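How I finally got on top of hand-me-downs (and how you can too)

My sister-in-law Neelam drops off kids' clothes by the garbage bag. I love her for it, I really do, but for years those bags went straight to the bottom of the closet and came out again when everything in them was too small. So last September I sat down with a pot of tea and worked out a system, and it's held up through a whole Canadian winter, snow pants included!

First, tip the whole bag out on the floor. Don't sort from the top of the bag, you'll lose interest halfway down. Shake everything out, check the pockets (I once washed a crayon, never again) and pull anything with a broken zipper or a stain you can see from across the room. Stained stuff gets one go with a paste of dish soap and baking soda, left overnight. If it comes out, great. If it doesn't, it's a painting shirt.

Next, ignore the labels. Sizes are all over the place from one maker to the next, and half the tags have been cut out anyway. I keep one T-shirt and one pair of pants that fit my youngest right now and lay everything on top of those. Smaller goes in the give-away pile, same size goes in the wash, bigger goes in a bin. I only keep two sizes ahead. Any further than that and you're just storing somebody else's clothes.

Now the part that made the biggest difference for us -- a low rack the kids can reach. Drawers hide things, and my two would wear whatever was on top until it fell apart. Tops go on hangers, a few at a time, with the colours mixed up so there's a real choice in the morning.
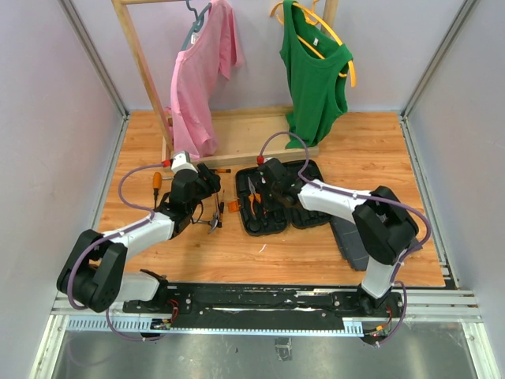
Photo: Kwadwo Agbeko

You don't need a big one. A small wooden rack does nicely for short-sleeved shirts and light jackets, and you can shift it to another room when company comes. Use child-sized hangers if you can find them, since adult ones stretch the necks something awful. Button the top button or do the zip up partway and things stay put.

For the bins, write the size on masking tape in thick marker and stick it on the end, not the lid, so you can read it when they're stacked. I tuck a scrap of paper inside with the boots and mitts listed, because those are what I'm always hunting for at the first frost.

Then twice a year, spring and fall, pull the bins out and go again. It takes me an afternoon, or longer if the kids "help" (mine like to try on everything, including the hats, all at once).

Whatever's left over goes to my friend Bimla, who has three under six and is glad of it. Wash it before you pass it on and fold it properly. If there's a button missing, say so or sew one on -- I keep a jar of odd ones beside the iron.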